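Plurkport Handheld Collection Guide
Section 4: Recording Garment Handling in a Real Bedroom

Read Section 3 (Pairing and Calibration) first. If you skipped it, you will be back.

4.1 Before you start

1. Pick a bed somebody sleeps in. Patterned sheets, ruffles and pictures on the wall are all welcome. The model has seen plenty of bare gray tables and has learned very little about laundry from them.
2. Set the session name to the site code plus the garment type. "Test", "test2" and "final test" will be rejected at upload.
3. Check that both grippers show as connected in the Iyengar app.
4. Wipe the jaw pads. Lint travels.

Note: Dark clothing on a printed sheet is task group 17. Light clothing on the same sheet is group 13. Do not mix them in one session.

4.2 Recording an episode

1. Drop the garment on the bed. Do not arrange it. People cannot resist arranging it.
2. Press Record and hold both grippers still until you hear the tone.
3. Bring the jaws in slowly and close them on a fold or a bunched end.

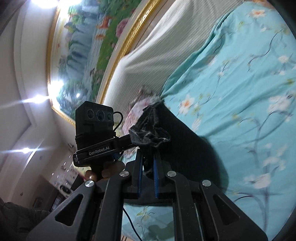

4. Pause for one breath with the jaws closed, then begin the fold. The pause marks the grasp for the labeling software, and without it Gangadharan Achari has to mark it by hand. He keeps a list.
5. If the cloth slips, keep recording and grasp it again. Recoveries are worth more to us than tidy runs.
6. Finish with the garment flat on the bed and both jaws open. Press Stop.

Caution: Keep fingers clear of the linkage while the jaws are moving. The pivots pinch, and they have no favorites.

4.3 What makes a usable grasp

The cloth should sit between the pads and stay in view of the gripper camera. Thick knits will bulge upward when squeezed - let them. A bulge that hides the far side of the bed is acceptable; a sleeve draped over the lens is not.

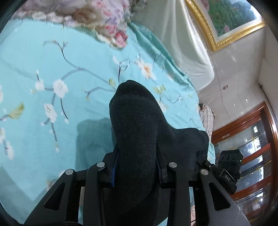

Figure 4-2. Dark ribbed knit held between the fingers, with the top of the fold in view.

4.4 How many

A full set is 100 accepted episodes per garment. The Boldale pilot needed 129 attempts to get there, so bring a spare battery and something to drink.

If an upload stalls, see Error 17 in Section 7.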